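Bien laver et ranger ses bols translucides

Chez moi, les petits bols translucides servent à tout : les olives, les vis du vélo, les noisettes du goûter... Et forcément, au bout de quelques mois, ils finissent ternes et un peu collants. J'en ai récupéré tout un lot chez ma voisine Leidy Escobar quand elle a déménagé, alors j'ai eu de quoi m'entraîner !

Commencez par vider le bol et l'essuyer avec un papier absorbant, surtout s'il y a eu du gras dedans. Ensuite, eau bien chaude du robinet, une goutte de liquide vaisselle, et on laisse tremper 30 minutes. Si l'odeur reste (l'ail, quelle plaie), j'ajoute une cuillère à soupe de bicarbonate et je repars pour 40 minutes. 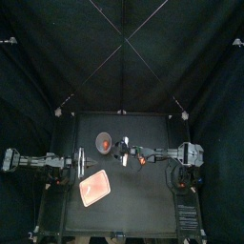
Petit bol translucide, légèrement dépoli, avec une petite chose orange au fond.

Pour frotter, une éponge douce, jamais le côté vert. J'ai fait l'erreur sur mon préféré et il est tout rayé depuis, je m'en veux encore. Insistez sur l'intérieur du rebord avec le bout du doigt, c'est là que ça accroche. Rincez à l'eau tiède puis posez le bol à l'envers sur un torchon propre, un peu de biais pour que l'air passe dessous.

Côté rangement, je les empile par taille avec un carré d'essuie-tout entre chaque. Ça évite qu'ils se coincent les uns dans les autres (si c'est déjà fait, un filet d'eau chaude sur celui du dessous et on tourne doucement).

Les miens sont dans le tiroir du bas, à côté des moules que je ne sors qu'en décembre. Et si vous avez une astuce contre les taches de curcuma, je prends, les commentaires sont ouverts !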